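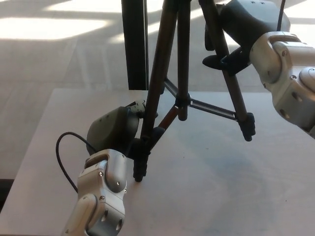 Why measure blood pressure at home if the clinic already does it?

A clinic reading covers a minute or so of one day, and a week of home readings covers a good deal more. People also tend to run higher in a clinic than they do in their own kitchen, and a smaller group run lower.

That is the short version from the nurse who runs the home blood pressure program at Kemley Community Health Centre. She has been a registered nurse for 24 years, nine of them in Kemley, and before that she worked on a cardiac ward in Zivell. She asked that her name be left out because she was speaking about the program and didn't want patients ringing her at home. We talked in her office on Ferreira Street on Wed 6 February, before the afternoon appointments started.

The program lends patients an automatic upper-arm monitor and asks them to record their readings on a sheet. They bring the sheet and the monitor back, and the nurse goes through the numbers with them before they see the doctor. There is no charge. A referral from any of the centre's doctors is enough.

"Most of the people I see have been told at some stage that their blood pressure was a bit high," she said. "Often it was at a check-up for something else. They had a sore knee, they'd been hunting for a park, they were running late, and somebody put a cuff on them as soon as they sat down. So they've got a number in their file and nobody is sure what to make of it."

Doctors call it white-coat hypertension when the pressure is up in the clinic and normal everywhere else. The reverse is called masked hypertension. She said the second one worries her more, as those patients are usually sent off with good news.

"I had a man in his fifties, a truck driver, who was fine every time he came in. He was resting here, really. It was the only quiet hour in his week. His readings at home were high morning and night. He only went on the program because his sister had been on it."

She doesn't regard white-coat hypertension as nothing, either. Some people who have it go on to develop high blood pressure over the following years, and she likes them to come back and be checked again.

Patients are asked to take two readings in the morning and two in the evening, a minute or so apart. The morning ones are done before breakfast and before any blood pressure tablets. In the hour beforehand she asks them to skip coffee, cigarettes and exercise. They should also empty the bladder first, and sit quietly for several minutes before pressing the button.

"The sitting is the part that gets skipped," she said. "People press start the moment their backside touches the chair. Then it's high, so they do it again, and it's lower, and they write down the lower one. I'd like both, please. I'd like all of them."

How the person sits also matters. She wants the back supported, both feet flat on the floor and the legs uncrossed, with the arm resting on a table so that the cuff is level with the heart. The cuff goes on bare skin. Nobody should be talking, and that includes the person having it done.

Sitting on the edge of a bed or a couch with the arm in the lap is the most common fault she comes across. An arm hanging below heart level will generally give a reading that is too high. So will a full bladder, or a chat about the grandchildren.

Cuff size is the other one. The standard cuff supplied with most home monitors doesn't fit everybody, and a cuff that is too small reads high. She measures the upper arm of each patient who joins the program and gives them the cuff that goes with it.

"There'd be people on tablets, or on a higher dose than they need, who have never once been measured with a cuff that fitted," she said. "I can't prove that for any one person. But when I change the cuff and the number drops, I do wonder."

The centre bought its first loan monitors with a grant from the Kimov Foundation, a small family trust that pays for equipment in country health services. There were six to begin with. Demand got ahead of them quickly and there is now a waiting list, which was running at two weeks when we spoke. She said the wait was a nuisance but not dangerous for the people on it. Anyone with a very high reading is seen by a doctor that day and doesn't go on a list for anything.

For those who would sooner buy their own, she has some plain advice. Get one that goes on the upper arm. Check that the model has been independently validated for accuracy -- there are public lists online, and a pharmacist can help look it up. Price is a poor guide. A basic validated monitor will do the job as well as one that talks to a phone.

She isn't keen on wrist monitors, although she will accept them for people who can't use an upper-arm cuff. "They can be all right if the wrist is held at exactly the right height. Most people don't hold it at the right height." As for watches and rings that claim to give a blood pressure, she asks patients not to change anything on the strength of them.

Once someone has a monitor, she suggests bringing it in to be compared with the clinic's own, and doing that again every year or so. Monitors get dropped. Cuffs wear out, the tubing cracks, and people lend them to a neighbour and get a different one back.

Some patients can't get a sensible answer from a home monitor. An irregular heartbeat such as atrial fibrillation makes automatic readings less reliable, and she takes extra readings in the clinic for those people. Pregnant women are looked after by the midwives, who have their own arrangements and a lower threshold for concern. Others find that the monitor itself makes them anxious, and she has told several patients to hand it back.

"One lady was doing it all day. She'd get a high one, and worry, and do it again, and of course it was higher. She was up in the night doing it. I took it off her and we used the 24-hour machine."

The 24-hour machine is a small recorder worn on a belt, with a cuff that inflates on its own through the day and less often overnight. It is still the best test where the picture isn't clear, and it shows what happens during sleep, when blood pressure would normally fall. It is also uncomfortable. Kemley has one, shared with the clinic at Zivell, and it spends a fair bit of its life in the courier's van.

I asked what she tells people whose numbers do turn out to be high.

"That it's common, and that we can do something about it. They usually feel perfectly well, so it can be a hard thing to take in. I don't go in with the frighteners. I say that over the years it's hard on the heart and the kidneys and the brain, and that bringing it down makes a stroke less likely."

Salt comes up in nearly every conversation. She said most patients tell her they never add it at the table, and she believes them. The bulk of it is in bread, processed meat, sauces, packet soups and takeaway. She asks people to turn the packet over and compare brands. Alcohol is next, and then walking, and then weight if the patient wants to talk about weight. She also asks what they buy over the counter. Anti-inflammatory painkillers can put blood pressure up, and so can some cold and flu tablets with a decongestant in them. Real licorice can do it as well, if enough is eaten.

Plenty of patients will need medication regardless. She is firm that nobody should stop or cut down their tablets because of a good week on the home monitor. "The good week might be the tablets working," she said. If the readings are low and the person is dizzy on standing, she wants a phone call so the doctor can review the dose.

There are also readings that shouldn't wait for an appointment. The sheet she hands out has a box at the bottom with the doctor's instructions for that patient, including the level at which to ring the clinic. Chest pain, trouble breathing, weakness down one side, slurred speech, a sudden severe headache or a change in vision along with a high reading means calling an ambulance. She goes over that part aloud with everybody, even the ones who have had the monitor before.

The sheets themselves come back in all conditions. Some are typed up with averages already worked out. Others have coffee on them, or the readings are written sideways on an envelope, and she'll take those too. What she doesn't want is a page where every number is suspiciously the same. The monitors have a memory, and she checks it.

"I'm not trying to catch anybody out. People want to do well. They think it's a test, and they round it down a bit. I tell them there's no mark at the end, I just need to know what it is."

The program was due to be reviewed in September, and she was hoping to have larger cuffs by then, along with a monitor that has a bigger display for patients with poor eyesight. She would also like to run a session at the Kemley library for people who already own a monitor and have never been shown how to use it. Bookings for the loan program are taken at the front desk on Ferreira Street, and patients of the Zivell clinic can have a monitor sent over with the weekly delivery if their doctor asks for one.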